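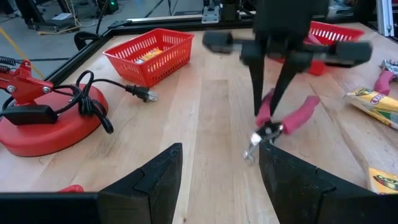 *Pliers and the red desk lamp*

# Session notes: reading the battery line on a phone spec sheet

Olirthorpe evening class, Apr 27, 2022

We got through cameras and screens faster than I expected last time, so tonight is all batteries, and I've left out the processor recap (it's in the previous handout if you missed it). Bring whatever phone you've got, plus the charger you use every day and not the nice one from the drawer.

## 1. What mAh is telling you

Milliamp-hours measure charge. I like to think of it as a rate multiplied by a time: a battery rated at 900 mAh can, on paper, supply 900 milliamps for one hour, or half that for two hours. That's the number on my old Prata, a tiny button phone I still take camping, and it runs for days because it hardly asks the battery for anything.

The Skokum we've been using as our class phone has a 4 amp-hour battery. The box prints it in milliamp-hours, which looks a lot more impressive! Same battery, bigger-looking number.

So does the Skokum last longer than the Prata? No, and it's not close. It has a large bright screen to light up, it talks to the network constantly, and half the apps on it wake up whenever they feel like it. Capacity only gives you one side of the sum. You need to know what the phone draws as well, and spec sheets almost never print that.

## 2. Watt-hours, the number I'd rather have

Multiply amp-hours by the battery's voltage and you get watt-hours, a measure of energy. Most phone cells are labeled somewhere near 3.7 volts, so let's use that for both.

- Prata: 0.9 Ah × 3.7 V = 3.33 Wh
- Skokum: 4 Ah × 3.7 V = 14.8 Wh

For two phones with the same voltage, the comparison comes out the same either way. It starts to matter when you compare a phone with a laptop or a power bank. A power bank's big printed number is normally its internal cell rating, and you lose some of that energy when the voltage is stepped up for the USB port and then handled again inside your phone. Please don't divide one mAh number by the other and expect that many full charges. (I did this before a long train ride in December and spent the last part of it reading a paper timetable.)
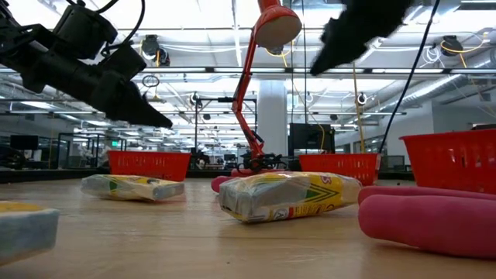

**Lalit Sisodia**

## 3. Charging speed

I ran the Skokum down and timed a full charge twice, once with the charger from its box and once with an old Wan plug from my kitchen.

| Charger | Empty to full |
|---|---|
| Skokum, boxed | 130 minutes |
| Wan, old plug | 279 minutes |

Same phone, same cable. Power is volts times amps, and the charger and phone settle on a level they can both manage. Put a very powerful charger on a phone with modest charging hardware and the phone still takes only what it's built to take. Go the other way, with a weak charger and a hungry phone, and you wait.

A couple of things people asked about last term:

**Why does the last bit take forever?** Lithium batteries fill quickly at first, then the current tapers off as they get close to full. When an ad quotes a time to half charge, you can't just double it.

**Does a cable matter?** Yes! Thin or worn ones can limit the current, and the faster charging modes sometimes need a particular cable. Larysa Koval asked whether a longer cable is always slower. A decent long one is usually fine, but with two cables of the same poor quality I'd pick the short one.

## 4. Talk time and standby time

Treat both as lab numbers. Standby usually means a phone sitting with its screen off and a good signal, doing very little. Weak signal is a big drain, so if your house is in a dead spot your phone will never match the sheet. Video playback hours are a bit more useful to me, though check whether the maker mentions screen brightness.

## To do before next class

1. Find your phone's battery capacity and work out the watt-hours. Use the printed voltage if you can find one.
2. Read the small print on your charger. You want the line marked "output."
3. Open the battery page in your settings and write down the top app. No judging, mine is a word game.

Next week is storage and memory, and why those are two different things on the same sheet.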